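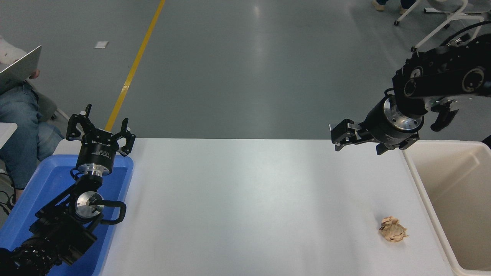 Table Clearing and Waste Sorting: Progress Report, Period 2

2026-05-21 | By Siham Majali
Print this page | E-mail this page

Prepared for Ilgın Türkmen, Clumard
Site: Kurtuluş workroom

1. Status

The work is on schedule except for item 4.2. Two of the three work surfaces have moved to the new clearing routine. The third is still on the old routine until the replacement bins arrive from Videtti. Spending for the period is within the approved amount and no transfer between budget lines is requested.

2. Work surfaces

The white rectangular table is now the reference surface for the project. The darker bench used in Period 1 was dropped after Vanderleia Cordeiro's review of the check sheets, which showed that small scraps were being missed there at the end of the day. Tan and gray paper was the most common miss. A crumpled ball of tan paper shows up well on white, and the Period 2 sheets reflect this.

The table is wiped after each clearing with a damp cloth and then a dry one. Spray cleaner was tried for a week and stopped. It left streaks that were recorded as marks on the next check, and the entries had to be reviewed by hand.

Trays stay at the side of the table. Under the old routine they were moved to the shelf before each wipe and were not always put back in the same position. The wipe now goes up to the tray rim and stops. The strip under each tray is cleaned on Fridays.

3. Clearing checks

A check consists of one look at the surface after clearing, with any item left behind written on the sheet by material: paper, film, tape, food wrapper, other. The checks were carried out by Vanderleia Cordeiro and Ivan Onyshchenko.

Checks completed: 138
Checks with one or more items left behind: 43
Of these, paper only: 40
Sheets returned incomplete and redone: 5

Paper remains the main problem. Most of it is packing paper from incoming parts, crumpled by hand and set down while the box is being emptied. It is light and moves when a door is opened, so the place where it is found is often not the place where it was left. For that reason the sheets no longer ask for the position of the item.

The redone sheets all came from the first week, before the material column was added. They are kept with the originals.

4. Open items

4.1 Paper at source. Ivan Onyshchenko has proposed unpacking at the receiving counter, so that packing paper does not reach the work surfaces at all. A trial began in the second week of May. Results will be given in the next report. The counter is narrow and can take one medium box at a time.

4.2 Bins. The order with Videtti is late. The lids supplied in the first delivery did not fit the frames and were returned. Until replacements are received, the third surface shares a bin with the second. This adds a walk of several steps and is thought to account for part of the paper result, though the sheets do not separate the two causes.

4.3 Sorting labels. Elletix delivered the printed labels. The adhesive holds on the bin fronts but lifts on the textured sides. Labels have been applied to the fronts only. The spare sheets are in the supply drawer.

4.4 Training note. Zübeyde Ateş has rewritten the one-page note for people using the room. The section on food wrappers was removed because food is no longer permitted at the surfaces. The note still needs a line on where to put paper that has oil or adhesive on it. At present this goes to general waste.

5. Plan for Period 3

Move the third surface to the new routine once the bins are in place. Continue checks at the same rate on all surfaces. Report paper separately for unpacking and for ordinary work. Replace the cloths, which are worn at the edges.

No change to staffing is planned. A decision from Clumard is needed on one point: whether the cost of return shipping for the lids can be charged to supplies or should be held until Videtti issues a credit.

0 comments | 5 shares
Print this page | E-mail this page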